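Chapter 9
What a Simulated Success Rate Tells You

9.1 A number that looks too good

Anyone who reads papers on robot manipulation will soon meet a sentence of this kind: "The policy succeeded in 296 of 302 simulated trials." It sounds like a result. It may be one. Before you copy it into your own related work section, you should be able to say what was counted, who decided what counted, and what the same policy would have had to do to fail.

This chapter takes one such claim apart. The claim comes from the Trornia study, a project led by Hortensia Huamán and Gebhard Rüegg, in which a grasping policy was trained entirely in a physics simulator and then tested there. The task was to pick up small molded parts lying on a table. The authors reported 296 successes in 302 trials and described the method as "ready for transfer." We have no quarrel with the arithmetic. Our quarrel is with the last three words, and with the ease with which reviewers let them through.

Students sometimes take a chapter like this one as an attack on simulation. I use simulation every week. Training a policy on a physical arm is slow, it breaks things, and it ties up a lab that other people need. A simulator lets you run the same starting position a thousand times and change one setting between runs. What it can't do is tell you whether the settings you left alone were the ones that mattered.

Key terms for this chapter: success criterion, trial, reset distribution, contact model, domain randomization, held-out part, transfer gap.

9.2 What the policy was given to work with

Start with the surroundings of a trial, before any motion takes place. In the Trornia study each trial began with a reset. A part was placed on a flat surface, the arm was moved to a start pose, and the policy took over from there. The paper gives the reset procedure two lines. It says the part's position and rotation were "randomized over the workspace," and gives no range for either.

That phrase hides a lot. If the random range is narrow, the part always lands near the gripper, turned more or less the same way, and the policy needs to learn only a few approaches. If the range is wide, some starts will be awkward. The part may lie far out to one side, or only partly inside the camera's view, so that the policy must act on a shape it can't fully see. A success rate averaged over easy and awkward starts is an average over whatever mix the authors happened to choose.

Consider how clean the visual problem is, too.

A plain surface with one light part on it makes separating the part from its background almost free. There is no clutter, no second part lying across the first, no label or scratch to confuse an edge. 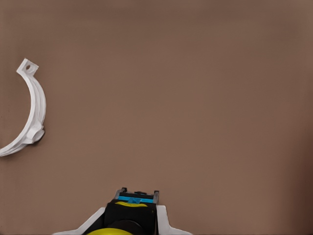

The white bracket lies at the far left and runs out of view at its lower end, while the gripper waits at the bottom center with its fingertips close together and a wide stretch of bare tabletop between the two. A start like this one is harder than it looks in one respect, the missing end of the arc, and much easier than a real bench in nearly every other. A reader who is given only the success rate has no way to weigh one against the other.

9.3 Who decides what counts as a success

The second question is the success criterion. In the Trornia paper a trial was scored as a success if the part's center was above a set height when the episode ended. A person watching might use the same word for something quite different: the part is held firmly, it stays held when the arm moves, and it can be put down where it is wanted.

The two definitions come apart in ways that are easy to list once you look for them. A part can be pinched by one corner and hang there until the clock runs out. It can be thrown upward by a bad contact and be in the air at the final time step. It can be wedged against the outside of a finger. In a simulator with soft contacts, it can sink a little way into the finger surface and be carried along by forces no real plastic would produce.

Heidrun Gruber, who tried to reproduce the study at Cultham, replayed the recorded trials and scored them by eye, using the stricter meaning. Her count was lower. She didn't publish the figure, on the grounds that a single rater isn't a measurement either, and I think she was right to hold it back. Her written comment was short: "I would not sign for these grasps."

Curved parts deserve special care here. On a flat-sided block, two parallel fingers meet two parallel faces, and most contact models behave sensibly. On an arc with ridges along its length, the fingers may touch at a few narrow lines or points. The simulated grip then depends heavily on the friction value and on how the shape was simplified for collision checking. Many simulators replace a hollow shape with its convex hull unless told otherwise. The hull of a half ring is a filled half disk. A policy can learn to grip the filling.

The Trornia authors don't say which collision shape they used. When Ingeborg Ortner wrote to ask, she was told that the defaults had been kept.

9.4 The test set problem

Suppose the criterion is sound and the resets are fair. We still have to ask which parts were tested. The study used 4 part shapes in training and the same 4 in testing. The trials differed in starting position only. The result therefore says something about new positions and nothing at all about new parts, although the abstract speaks of "unseen configurations," a phrase that many readers will take to mean both.

Severin Kaufmann's later work at Ponau is a useful contrast. His group ran 1,000 trials, kept several shapes out of training, and reported each shape separately. The overall rate was worse than Trornia's and the paper drew less attention. It is the better paper. You can read his table and see which part the method can't handle, and you can decide whether your own part resembles it.

9.5 Before you read on

Find a manipulation paper you have already cited. Write down its success criterion in the authors' exact words, then describe a trial that would meet it and that you would still call a failure. If you can't find the criterion, write that down too, along with the page where you expected it to be.

Section 9.6 returns to the contact model and works through the half-ring case by hand. You will need the friction cone from Chapter 3.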